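Setting up your Tira label printer, part 2: loading the roll 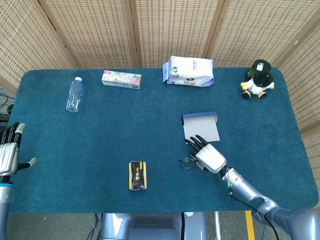 Okay, so you've got the power cord in and the light is green. Now for the fun bit! I load mine the same way every time, and it goes like this.

1. Press the side latch and lift the lid until it clicks.

2. Drop the roll in with the labels facing up. (I had mine upside down for most of August and got a lot of blank stickers.)

3. Pull the loose end out past the front slot, just a little, and close the lid. Push both corners down.

4. Hold the feed button for 7 seconds. It'll spit out a label or two while it finds the gap, so let it finish.

Note: the standard roll has 100 labels. If you bought the Zitlow rolls, go into Settings, then Paper, and pick "Small core" before you print.

Caution: the print head gets hot! Don't reach in there right after a long batch.

5. Print a test label. If the text looks faint, bump the darkness up one notch and try again. I leave mine at 7.

Next up is pairing with your phone.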